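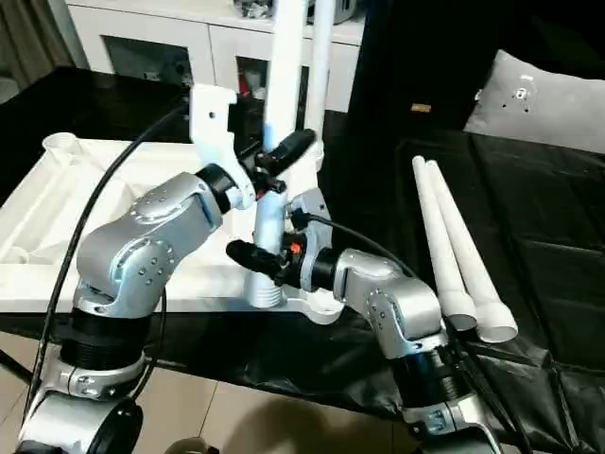 The quote from Balten came in at 1,694 a month, for 3 years, and I had until Tuesday to say yes or no. I printed it and took it down to the fitting room at Masilela, where the pair of arms we had on trial stood at the dark table. The white tray was out, with one fitting upright on it, and two lengths of pipe lay beside it on the black plastic sheet. The sheet was not in the quote. Neither was the tray, which we had paid for out of the repairs money in July.

I sat on a crate and wrote down everything else that was not in the quote. Spare grippers. Cables. Someone to come out from Drendalden when it stopped, at 97 an hour, travel included one way.

"One way?" said the woman from the night shift, reading over my shoulder.

"That's what it says."

"So how do they get home?"

I put a question mark next to it.

She had worked at that table for years before the arms came. She picked up her bag but didn't leave. She asked whether the money for them was the same money as the money for people, and I told her it came off a different line. That was true. I didn't tell her that both lines ran down to the same box at the foot of the page.

The other offer was from Zelinell. It was cheaper by 400, but the arms would come without mounts and we would have to buy a new table. I measured the old one, wrote the width on my hand and went back upstairs.

At ten past six I rang Balten and asked for one more month on trial. The man said he would have to check. He put me on hold, and I used the time to move the figures for the table into next year.

When he came back he said they could do it, if we paid for the cables.

By Masilela Stores Desk
Tuesday

12 shares
3 comments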